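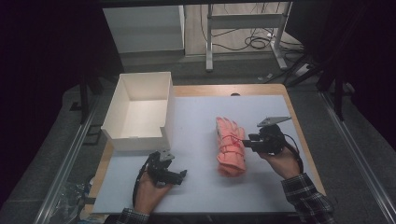 Home | Meetings | Glove Drive | Newsletter | Contact

Clonby Mitten and Glove Exchange
Minutes of the November meeting

The meeting opened at 6:40 p.m. in the back room on Stavon Street. Hamish Costigan was in the chair. The minutes of the previous meeting were read and approved with one correction: the yarn donated in October came from the Zastness shop and should not have been listed under general gifts.

1. Gloves received

The collection stands at 987 pairs. Of these, 219 still have to be sorted by size. Knitted gloves make up most of the unsorted lot. Single gloves are being kept in a separate bag until the end of the month, in case the partner comes in, and will then go to the school art room.

It was asked whether gloves with small holes should be accepted. Agreed that they should, if the hole is in a seam and can be closed with a few stitches. Holes in the palm or fingertip go to the singles bag.

2. Rolling and tying

There was a long discussion on how the knitted gloves are to be packed. Last winter they were laid flat and many of the pairs came apart before they reached the schools. The chair proposed that all knitted gloves be rolled or folded into a small bundle and held with thin string or an elastic band. The salmon-pink glove with the red ties was taken as the pattern for the rest. It makes a compact bundle and the fingers stay together at one end, so the size can be judged without undoing it.

Points raised:

-- Elastic leaves a mark on soft wool if it is wound too tight. Two turns should be enough for a child's glove.
-- String takes longer but can be cut to length ahead of time.
-- Leather and ski gloves are too stiff to roll and will be clipped at the cuff.

Agreed to use either string or elastic for knitted gloves, according to what is on hand. Both gloves of a pair go in the same bundle.

3. Boxes

White cardboard boxes will be used on the packing tables again, open, with no lid. The notch in the front wall was thought useful, and the chair asked that it be kept to one side and not cut any deeper. One box per size. Boxes are not to be filled above the bottom of the notch while they are on the table -- the bundles roll out when the box is moved.

For delivery the bundles will be moved into closed cartons. The Echevarría bakery has offered clean cartons and will hold them until we have room. The offer was accepted with thanks.

4. The packing room

The light gray boards are to stay on the wooden tables for the season. They wipe clean and wool does not snag on them. Anyone who finds a rough edge on a table should tape it and write the table number on the sheet by the door.

Cables on the floor were brought up by two members. Agreed that they should be gathered and kept back from where people walk, and that the power strip stay where it can be reached. Plastic bags are to be picked up at the end of each session and put in the recycling sack by the door.

Heating: the room was cold at the last two sessions. The chair will ask for the heat to be turned on an hour earlier. Members are advised to wear long sleeves in the meantime.

5. Deliveries

Eight schools have asked for gloves this year. Two have asked for small sizes only. The first delivery goes out when the small and medium boxes have been sorted. Drivers are needed for the second run and a sign-up sheet was passed around. Clonby Elementary would like its cartons left at the side entrance before 8 a.m.

6. Other business

A request to take scarves as well was put off until January. There is no shelf space at present.

The key to the supply closet has been found.

The meeting closed at 7:55 p.m.

Comments (3)

marlene_k: Can we drop off singles at Stavon Street or only full pairs?

Clonby Exchange: Singles are fine. Please put them in a separate bag.

T. Oakes: I have a big cone of red cotton string if it's any use for the tying. Can bring it next time.

This site uses cookies to remember your settings. Accept | Manage choices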